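The Afternoon Shift at Cell 3

Fixing a picking robot is mostly cables, clamps and patience

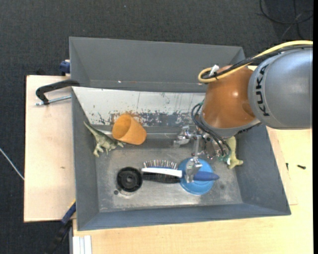
The KUKA arm at work over its bin of odds and ends, hoses and cables bundled along the joint.

I went out to Dastden expecting to write about clever software, and I spent most of my visit talking about hoses.

The cell belongs to Plukulier, a small outfit that teaches robot arms to pull mixed junk out of bins (hairbrush, orange cup, toy dinosaur, you name it!). The arm gets the attention, but I kept staring at those thin black hoses looping down to the gripper. They bend every time the wrist turns, and they wear. The crew goes over them at the start of each shift, running a thumb along the curve and feeling for soft spots, and they swap the whole set every 40 days whether it looks tired or not. I got to try it. It took me 5 attempts to seat one fitting, and a technician with more than two decades on the job was very polite about it.

Then there's the bin. You'd think a bin is a bin, right? Well, this one is clamped down, and if a clamp slips even a little, the arm's idea of where the wall is goes wrong and a metal finger finds out the hard way. So they tug on every clamp, run the arm slowly to its touch-off points, and write the numbers in a spiral notebook that has coffee on most of its pages. The scratches on the back wall date from the early weeks, before the notebook. I asked if they'd ever repaint it. They looked at me like I'd offered to wax a dump truck.

The cables get the same treatment. Tie them too tight and they chafe, too loose and they snag, and everyone on the crew has a different opinion about where the first tie should go. I heard three of them before lunch.

A second cell goes in at Wedmont in September, with a gripper from Lubis that is supposed to need fewer hoses. I've asked to come back for the install, and I'm bringing my own gloves.

13/08/2018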